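Workshop notebook, bench 2
1 September 2018
Entry: R. Cruzado. Read by: G. Rathjen

Job: CPU swap on the Juron office towers. Unit 21 of 51. Side panel off, tower on its side on the rail bench, PSU toward the operator. The PSU stays in for this job, as do the drive caddies. Leave the cables in front of the drive cage where they fall unless they reach the socket area. Tying them back on the last unit cost more time than it saved.

Socket inspected under the loupe before anything else. No bent contacts found. Some old paste on the outer rim of the retention frame, removed with a lint-free swab and isopropyl. Do not swab across the contacts. Elfriede did this in July and we lost the board.

State at socket inspection, retention frame up:

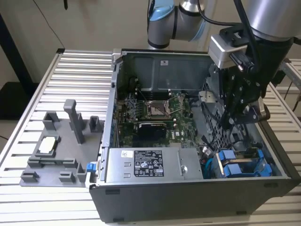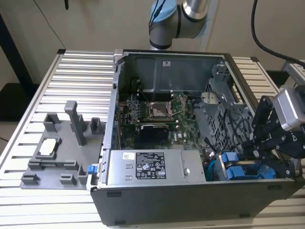 Orientation. Check the notches on the CPU against the socket keys before lowering, then lower straight down. No sliding, no pressing. If it does not sit flat under its own weight, lift it out and look again. The triangle mark on the package corner is faint on the Pascu batch and a side light helps.

Closing the frame. Lever resistance on this model is high near the end of travel and sounds worse than it is. Pouran asked whether the creak is a fault. It is not, we get it on every unit. Stop only if the lever binds in the first half.

Paste: Zastgate tube, one small dot in the center. The 200 series spreads thinner than the 700 and needs less. Write the series on the job sheet, two sheets last week had it blank.

Memory: leave the slots alone unless the board fails to post. Reseating as a first step hides socket problems and I would like us to stop doing it.

Open points
- Barska loupe has a loose collar. Tape on it for now.
- Parts tray: the CPU recess has a burr on one side. Rosemarie to file it down or reprint.
- Job sheet still says to remove the shroud screws after the CPU is in. Wrong order for this case, to be corrected before unit 22.
- Anti-static strap on bench 2 reads high on the tester. Use the one from bench 1.

Post test for this unit goes on the next page.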